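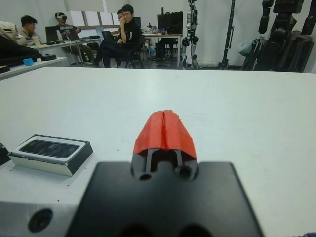

White tops in the shared room, matt finish, long desk at the back left.

White matt tabletops in a shared workroom: has anyone kept one clean?
Home > Rooms and furniture > Desks and tables

tschnyder
Posts: 27

We have white tops in the big room at Usanberg and there is talk of ordering five more for the Ovgate side. The rep from Hämmerli swears by the Ganel matt finish. Wipe clean, no glare, hides scratches, keeps its colour, and so on. I've heard that speech before about carpet tiles.

My doubts are these. Any white table shows what has been on it. People sit in there all day with bags and jackets and whatever else they carry in, and it all ends up on the nearest flat thing. I also don't believe "hides scratches". A matt surface hides shine. A scratch with dirt in it is a grey line wherever you put it.

Has anyone lived with these for longer than a sales visit?

Thaddäus Schnyder

plumbline_pete

Four years with white matt in a drawing office. It was fine. You wipe it. I don't see what the problem is.

moorhen

Wiped with what though? Pete always says "you wipe it" as if that settles things. Ours took ordinary marks off with a damp cloth but anything greasy just moved about. You'd get a clean patch with a dull ring round it, and then you had to do the whole table or it looked worse than when you started.

plumbline_pete

Washing up liquid, warm water, then a dry cloth. It isn't science.

quietcorner

What are they asking for them? If it's the Ganel 27 mm top I was quoted 131 each without legs, which seemed steep for a board with a white face on it.

tschnyder

Same figure here, 131, legs extra. And delivery if you order fewer than five, which explains why it's suddenly five.

I went and had a proper look at one this morning with the light coming across it, because from the doorway they all look spotless and that's how they get sold.
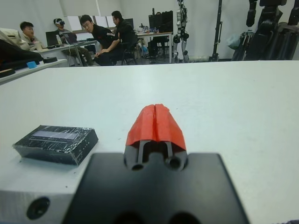 Faint smudges, and a scatter of tiny dark specks towards the front. I tried a fingernail on a few when I was wiping it down later and some came up and some didn't, so I can't tell you whether they're in the surface or on it. The rep says on it. He would.

The other thing that bothers me is tape. We've got things wrapped in clear parcel tape lying about, and tape leaves its glue behind when the edge lifts and sits on a surface for a while. I asked what shifts it and got told "any suitable cleaner". Suitable according to whom?

moorhen

Tape glue on matt white is a misery. It picks up every bit of fluff and goes grey. Don't use a scraper. Cooking oil on a rag, leave it a few minutes, then Pete's washing up liquid.

gable_end

I'd disagree about the oil. Did that on a matt top and had a darker patch for months. Might have been a cheap top, I grant you. Try it underneath first if the underside has the same face on it.

moorhen

Never had a patch myself, but fair enough, try it underneath.

quietcorner

The leaflet says it was tested to 300 wipes. Is that supposed to be a lot? If you clean it every working day that's not much more than a year.

tschnyder

I asked about the 300. He said it was a minimum. I asked what happened at 301 and he changed the subject to edge trim.

plumbline_pete

Nothing happens at 301. You're all determined to dislike a table. White is nice to work on, you can find a dropped screw on it, and it makes a dim room lighter. Try finding a small black thing on a walnut top.

gable_end

Pete's right about finding things, to be fair. Black or dark bits on white, you see them straight away. Clear tape you don't see at all until it's stuck to your sleeve.

My own gripe would be the side tables. Buy one big white table and within a month there's a second surface beside it holding everything that got moved off the first. Budget for a cupboard before you budget for another top.

tschnyder

That one hits home. There's a second white surface past the table with an assortment of stuff on it already, and I can't say the long desk is much better. I don't think five more tops would make either of them any tidier.

I've asked Hämmerli for one loose top on trial until January, with no obligation. So far they've sent me the leaflet again.

quietcorner

Ask for an offcut instead. They always have offcuts. Put tape on it, leave it on a windowsill, and spill some tea on it.

tschnyder

Good idea, and cheaper than 131. I'll ask for two so Pete can wipe one.

plumbline_pete

Send it over. Warm water, mind, not hot.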